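Nodik Two-Arm Counter Unit

Print this page | E-mail this page

Every workplace kitchen has a sign asking people to clean up after themselves, and every such sign has been there long enough to need cleaning itself. Nodik is for the buildings that have given up on the sign.

The unit is a white torso with 2 arms, a gripper on each, and a strong interest in countertops. It handles small tools, bottles and containers, and it works the counter in short passes between the morning rush and lunch. Before a Nodik goes to a customer, Bolau runs its software through a rendered kitchen, where a dropped bottle costs nothing and can be dropped again as often as the engineers like.

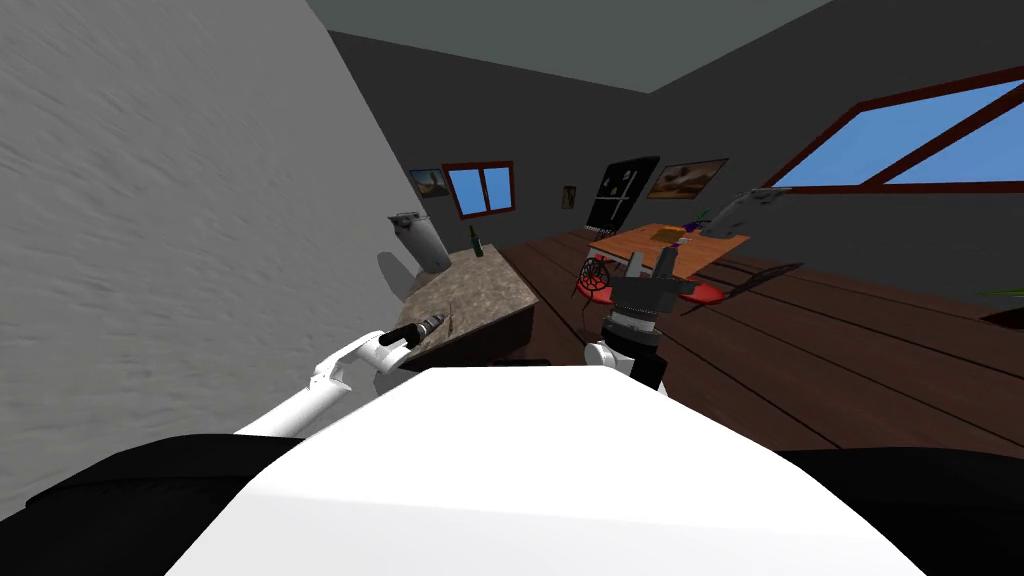
Rendered kitchen, robot's view: left gripper over the stone counter, right gripper open.

What changes for your staff

Less than the brochure writers wanted, more than the skeptics expected. At Yammine, a packaging plant with 200 people on site and one canteen, the kitchen crew kept their jobs and lost their least favorite hour. Carla Masri, who runs the canteen, moved two people from counter duty to the serving line, where they can complain about the customers directly.

It also made new work. Somebody has to tell the unit where things belong, and that means the people in the building have to agree on where things belong. Yammine needed three meetings to settle the home of the bread knife. We recommend holding yours before delivery.

Arnel Tolentino, the shift lead, asked us to pass on one more point: the unit should be introduced to the night crew as well as the day crew. His found it by walking in at 2 a.m. for coffee.

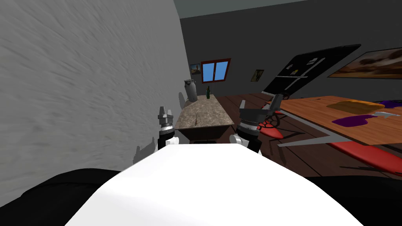 Setup takes longest in kitchens that people also eat in. The unit wants a fixed stretch of counter and a clear reach on both sides, and dining furniture has a way of creeping into it. The rendered kitchen is laid out with that in mind: the milk can and the green bottle stand on the counter straight ahead, while a red chair by the table sits right where the other gripper is reaching. Real chairs are worse. They move while you're filling in the setup form. Mark the floor with tape, and expect to mark it again in January when everyone comes back and has forgotten what the tape was for.

What it won't do

It won't decide whether the yogurt at the back of the fridge is still good. It won't take sides over mugs. It doesn't carry hot liquids, and it stops when a person steps into its reach, so a long chat leaning on the counter counts as a work stoppage. Maysoun Hakim of our support desk would like it known that this accounts for most of her calls – "it's broken" usually means "we were standing there."

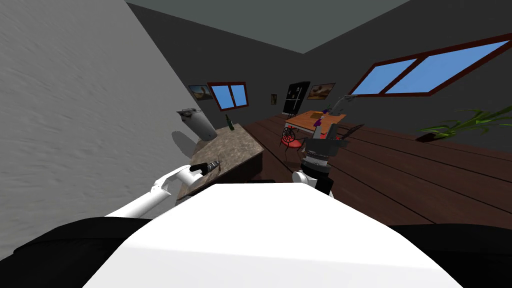 Left gripper with a handled tool, just above the near edge of the counter.

Ordering

The current model is the Nodik 311. Each order includes:

- the unit and its floor base
- the Isard control panel, wall or desk mount
- a setup visit and a half-day session for kitchen staff
- one roll of floor tape (see above)

Sharp tools are switched off by default and need a named person at your site to turn them on. Please choose that person with some care. The name goes on the panel, in fairly large letters.

For a quote or a site check, ask for Marlene Lins in sales. For questions about shift patterns, job descriptions or how to break the news to the kitchen, ask for Lama Abu Hammour, who used to manage a canteen and will tell you if she thinks you don't need one of these.

Print this page | E-mail this page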